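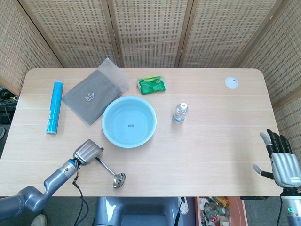 Britden Valley Growers and Residents Group
Minutes of meeting, 11/9/22

Chair: Edgardo Baluyot
Minutes: Diễm Hầu

1. Minutes of last meeting
Accepted, with the spelling of Kekora corrected.

2. Barredo Road washout
The Chair read out the shire's latest letter. It says the lower culvert will be fixed "as conditions allow". Members noted that the August letter used the same words. Two growers are still carting feed the long way round by Kekora. D. Hầu asked whether anyone from the shire had driven the road or only looked at the map. No answer to that in the letter.
Action: Chair to write again and ask for a start date.

3. Flood repair money
The shire's contractor, Brarix, has offered $1,000 per property towards fencing. Discussion was long. Several members doubted it would cover the strainer posts, let alone wire and labour. The form runs to 14 pages and wants receipts for work most people can't afford to begin. It was moved that the group neither recommend the offer nor oppose it. Carried, 2 against.

4. Season outlook
The rain has been good for the upper paddocks and everyone says the canola looks well. The Chair said he had heard "record crop" before and would believe it when it was in the silo. Harvest trucks can't use Barredo Road as it stands, so item 2 matters here too.

5. River gauge
Brarix says the new gauge at Britden bridge is working. Readings have yet to appear on the website. D. Hầu to ring and find out where they are going.

6. Other business
Request for a later start time. Not agreed.

Meeting closed 9.05 pm. Next meeting to be set once the shire replies, if it does.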